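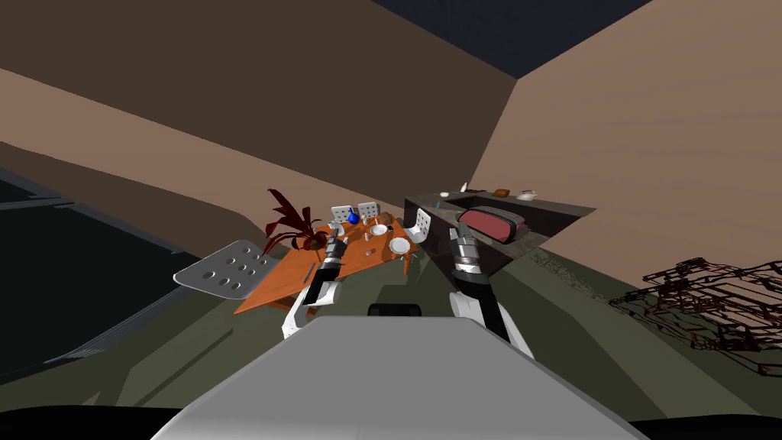
Two arms, simulated dining room, wrist views are a mess

osalix_bench wrote:
Hello all. I am building a two-arm machine in my garage and before I cut more aluminum I want the software side to behave in simulation. The room has a table, four chairs and a counter. The body view is usable for me. The wrist views are not. When the arm bends, the picture rolls so much that the tabletop stands like a wall, and my detector gives up.

I ran 169 trials last night. In 44 of them the arm reached the plate. For the rest I have only log files and bad mood.

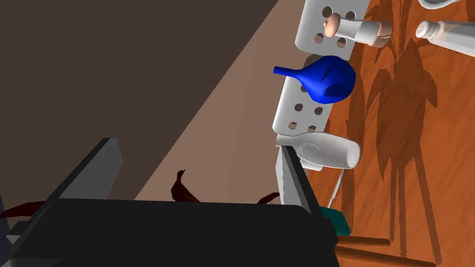
My question is if I should rotate every wrist picture back to level before the detector sees it, or train with the roll included. Rotating is cheap, I have the joint angles anyway. But I lose the corners.

plelto wrote:
Rotate it. You know the wrist pose exactly, so use it. I did this on my own arm in July and it took me one evening.

grimsdottir_fan wrote:
I don't agree with plelto. In simulation you know the pose exactly. In the garage your joints will have play, and the "level" picture will be wrong by a few degrees each time. Train with the roll.

plelto wrote:
A few degrees is nothing for a detector. Ninety degrees is a problem.

osalix_bench wrote:
Both make sense to me, sorry. My training set is 3,221 pictures and almost all are level, I think this is the real weakness. Also there are moments when the gripper points up to the corner of the room, and then I have mostly walls and ceiling. 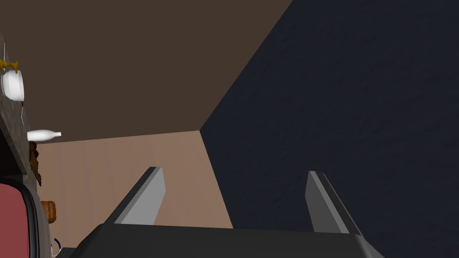 Jomodel Home Robotics Club | Simulation and Software board

For these moments I would like the arm to do nothing and wait for the body view. Is it a bad idea?

grimsdottir_fan wrote:
Good idea, but put a time limit. Mine waited forever because the body view was blocked by its own arm. Three seconds is enough, then go back to the home pose.

plelto wrote:
Agree with the time limit. Still rotate the pictures.

osalix_bench wrote:
I will try rotation first and add rolled pictures to the training after, with the same start positions so I can compare. I post the numbers in this thread when I have them.

Contact the moderators | © Jomodel Home Robotics Club | Back to top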